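Skirnard 2 is out, and yes, it still opens your old projects

October 2019

The second version of Skirnard, the free photo organiser for Windows and Linux, went up on the project's site this morning. Big download compared with last time. Works on the same machines as before, although anyone on a 32-bit system will have to stay on the old one.

Main change is the library. The first Skirnard wanted everything copied into its own folder before it would show you a thumbnail, and plenty of people gave up right there. Version 2 leaves your pictures where they are and just remembers the place. Move a folder and it asks where it's gone. You point, it carries on. Old projects are converted the first time you open them, so make a copy first. The converter doesn't go backwards.

Tags have been redone too. You can nest them now, rename one without losing it on every photo, and merge duplicates ("Grandad", "grandad", "Grandad 1") from a single window. Search takes tags, dates and camera model together. It's a good deal quicker than it was.

Rasmus Bite, who has written most of the program, said the library work was meant to be finished in March. "I threw the first attempt away. It lost track of files on memory cards, and that is the one thing a photo organiser can't do." The beta went to 33 testers over the summer, and their bug reports are all still up on the forum if you fancy a long read.
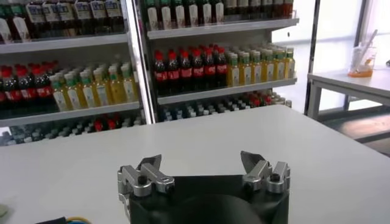 A white table top, with a gripper in front. The new viewer shows pictures at full window size.

Not everything made it. Face grouping is switched off in this release and the slideshow has lost its music option, which has already caused some grumbling. Dorothy Nuttall, who looks after the forum, said the slideshow would be looked at again "when there's time, probably not before spring". Printing is the same as before. Fiddly, in other words, and the margins still reset themselves everytime you change paper size.

Menus come in 13 languages, with nine of those fully translated and the rest part English. The Welsh and Danish files need checking and help is welcome. Jamie Pilkington is collecting corrections, there's an address in the About box.

Install notes. Windows users get a normal installer or a zip that runs from a USB stick. Linux users get one package, and it does need an up to date system, older ones will complain about a missing library. Mac version: still no. The Skolton plug-in for straightening scanned prints works with the new version but has to be downloaded again, and the settings from the old plug-in are not carried accross. Write them down first.

Skirnard is free for home and office use. Donations go towards the web hosting. A small fix release is planned for the thumbnail problem on very wide screens, no date given yet.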